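Open afternoon at the Dilaritz workshop

I finally got along to the open afternoon at Dilaritz last month, and I'm so glad I did! They've taken over the old dairy building behind Clostitz station, and in August they let the public in for the first time. More than 3,000 people live within walking distance of the place and I think half of them were in the queue for tea.

Visitors went round in groups of 15 (I was in the second lot), starting in the parts store, which smelt strongly of floor polish, and ending up in the room everybody had come for, where the two-armed robot works at a white table. It's part of a project called Shirazi, all to do with sorting and packing everyday goods. We got a good long look at it, and I was close enough to see the little lights on the joints, green on one arm and blue on the other. I hadn't expected the arms to be so chunky. The right one had hold of a tall white-and-blue package by the bottom, keeping it upright, with a cream bin and a bright yellow one on the table underneath.
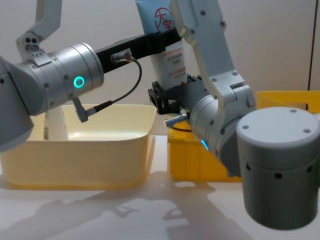 Getting there and what's next

There's another open afternoon planned for the autumn, and they tell me the groups will be bigger, up to 24 at a time. It's free but you do need to put your name down at the front desk or at the Utedach bookshop, where they keep a paper list by the till. Doors open at 2pm. The 59 bus stops right outside, or you can park at the station if you don't mind the walk up the hill (I did mind, a bit). Flat shoes are a must, and bags go in the lockers, so bring a pound coin. I've already put my name down again and I'm taking my sister.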